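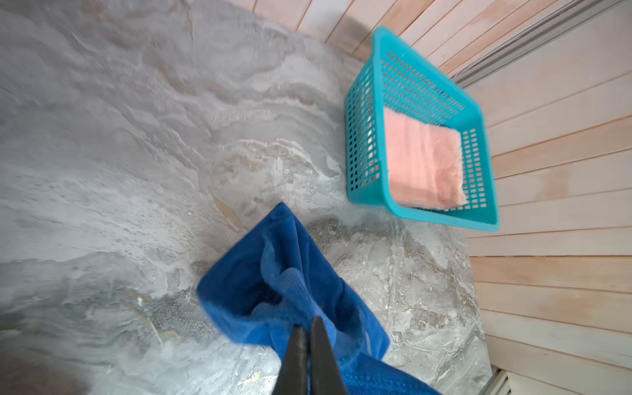
Home
Contents
Random article
Recent changes
About
Search this reference Go

Household towel storage

Household towel storage is the keeping of clean towels between laundering and use. It covers the folding of the towel, the container or shelf in which it is placed, and the order in which towels are taken out. Shelves, drawers, rails and open baskets are all in common use. A basket of the slotted type, such as a rectangular turquoise plastic one with a solid rim and walls formed as a grid of small openings, holds towels folded into flat rectangles, and a salmon-pink towel folded this way takes up only part of the interior. Baskets of this kind are often stood directly on the floor against a wall, including on hard floors with a marble pattern.

Containers

Storage baskets are made from moulded plastic, woven plant fibre, coated wire or fabric stretched over a frame. Moulded plastic is light, can be rinsed clean and does not snag looped cloth if the edges of the openings are smooth. Woven fibre baskets are usually lined, as broken strands catch in the pile. Wire baskets allow the most air to pass but can leave ridges in the lowest towel.

The rim is the stiffest part of a plastic basket and carries most of the load when the basket is lifted. Solid-walled tubs are sometimes used instead, but they hold moisture if a towel is put away before it is fully dry.

The Storkdale pattern, a shallow rectangular basket sold in several widths, is intended for hand towels folded in thirds. The deeper Dirnier pattern takes bath towels laid flat or stood on edge.

Folding

Three methods are in general use.

Flat fold. The towel is halved along its length, then folded in halves or thirds until it fits the base of the container. The last fold is turned outwards, so that a single rounded edge faces the user. This is the usual method for stacks.

Upright fold. The towel is folded flat and then once more, and stood on its edge in a row. Any towel can be removed without disturbing the others. The method needs a container at least half full, or the towels fall over.

Roll. The towel is folded lengthwise and rolled from one short end. Rolls suit deep baskets and narrow shelves. Thick towels tend to unroll unless packed closely.

Crumpled towels are shaken out and laid on a flat surface before folding. Smoothing by hand from the centre towards the edges removes most creases from cotton. Fine-textured cloths with a flat weave show creases more clearly than looped towels and are generally folded while still slightly warm from drying.

Capacity

Capacity depends on the thickness of the cloth more than on its area. In a household trial described in the Gachanja handbook of linen care, a basket that held 11 thin cleaning cloths in a single stack was filled by four bath towels of medium weight. The handbook recommends leaving a gap below the rim, so that baskets can be stacked without pressing on the contents.

Sorting and rotation

Towels are commonly sorted by size, by room or by use. Colour is often used as a marker, with one colour kept for the body and another for cleaning or kitchen work. Newly washed towels are placed at the bottom of a stack, or at the back of a row, so that wear is spread evenly.

Placement

Floor placement is convenient in small bathrooms and laundry areas but exposes the lowest towel to dust and splashes. The Tovgate system uses short feet to raise each basket clear of the floor.

See also
Airing cupboard
Laundry basket
Linen press

Last revised 5 September 2019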